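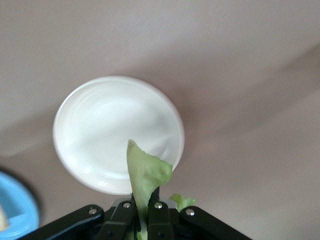 Lettuce held above the white plate, from the wrist camera.

Sandwich arm update from the Fotwood workshop

Well, we have reached salad! Those of you who come in on Saturday mornings will have noticed the long bench at Fotwood turning into a sort of lunch counter, and June has been our best month yet on the arm. When we last wrote, the gripper could manage a foam block and a bread roll (squashed, but still a roll). Now it picks up lettuce, and we are all a bit giddy about it.

Lettuce is a rotten thing to grab. It folds, it slides, it tears if you pinch too hard, and no two leaves are the same shape, so you can't just teach the arm one position and walk away. The new linkage has made a huge difference. We went with the Vurnena pattern, two inner fingers with a longer link outside each one, and after a fair bit of filing the whole thing closes smoothly and much more gently than the old claw. The left side used to get there first and shove everything sideways. That took us 12 goes to fix, and the cure was a washer. A washer!

The wrist camera is the other big change. It used to sit up on a pole at the end of the bench, where the arm spent half its time blocking its own view. Now it rides along behind the fingers and sees what they see. Colours still drift when the lights are behind it, and fast moves come out blurry, so we have slowed the last part of each reach right down. It looks very polite, like someone serving at a wedding.

Scores so far: out of 100 tries at getting a leaf from the dish to the plate, the arm managed 34 with the leaf in one piece. We were thrilled. The week before it was 6.

Next job is letting go cleanly. Damp leaves cling to the fingers and the arm carries them off again, quite pleased with itself. Somebody suggested a little shake at the end of the move, somebody else wants to try a rougher fingertip, and we'll probably do both. After that it's sliced tomato, heaven help us.

The control code lives in the Bernano folder on the workshop computer if you'd like a poke around (please copy it before you change anything). We could also use more M3 screws, a spare servo if you have one in a drawer, and any lettuce past its best from your garden. Leave it in the bar fridge, marked ARM, so it doesn't end up in someone's lunch again.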